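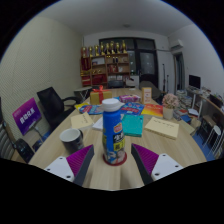

May 30, 2026
Notebook, Firkasdale workshop, page 13

Continued from the last page, where I stopped at the question of the coaster.

Today was for the long table. We keep it as the common table for the Rakena trial, and everything that somebody handles during a working day may stay on it: mug, notepads, bottle, flowers, packages. The only rule is that each thing has a place where the hand can get it without moving another thing first. I wrote this rule in December and I still think it is right, but it is harder to follow than to write.

Bottle. It is now on the dark red coaster, at the near side of the table, with free tabletop in front of it. Before, I had it on the bare wood and it left a ring two times. The coaster is round and a little wider than the bottle needs, so I do not have to aim. The spout of the white cap points to the right. I want to keep it so for the whole trial, because a colleague who is pouring with the right hand asked for the other direction and we must first finish one direction before we try a second.

To do: ask Erkum if the bottle also exists in a smaller size. The one we have is blue, with the black label patch and the Chinese characters, and I do not read Chinese, so I order it by sending a photo. This worked until now. With 500 ml it would be easier to lift for the people with small hands, I think. I have not tested this.

Mug. Left of the bottle, handle to the right. I am not sure about it. With the handle on that side the mug and the bottle are both asking for the same piece of table, and the knuckles come near to the bottle. Next time I will turn the handle to the left and write down if it feels different. The mug has a white inside, good for seeing if there is old tea in it.

Paper. This is the weak point, as always. There is one cream pad behind the mug, lying at an angle, a white sheet or booklet next to it, then the teal-green notebook to the right of the bottle, and farther right the thick cream pad. I wanted to have all paper in one pile and the others did not accept it. Their argument was that a pile means you write on the top one only, and this is true, I looked in my own pads and it is so. Compromise: paper can lie open on the table but never on top of other paper. The green notebook stays close to the bottle for now. If it gets a water spot, I will move it and not complain.

Please do not tear pages from the thick pad. The line at the top is a note that we still need.

Packages and boxes. The two flat blue packages lie behind the paper, one on each side of the bottle. I would like them to lie one behind the other at the left, but then the yellow thing at the left end has no space. The gold gift box with the red ribbon stays where it is, at the back. It makes the table look nice and it does not disturb. Same for the pink and purple box, lying flat. The orange and white box is upright and I noted it as a risk: a sleeve could push it over. I propose to lay it down also.

Flowers. Pale pink, in the cream-white pot, near the right edge. For my taste too near the edge. I measured 5 cm as the smallest distance I am comfortable with for a pot, and I will put a pencil mark on the table tomorrow.

Dust test with the Fillness cloths: over 3 weeks now, no scratches on the wood that I can feel with the finger. The cloths get gray fast. Wash them separately from the towels.

Open points
Handle of the mug to the left, compare.
Orange and white box, lay down, ask first.
Mark for the flower pot.
Letter to Erkum about the bottle size, include the photo.
Second coaster, same red if possible.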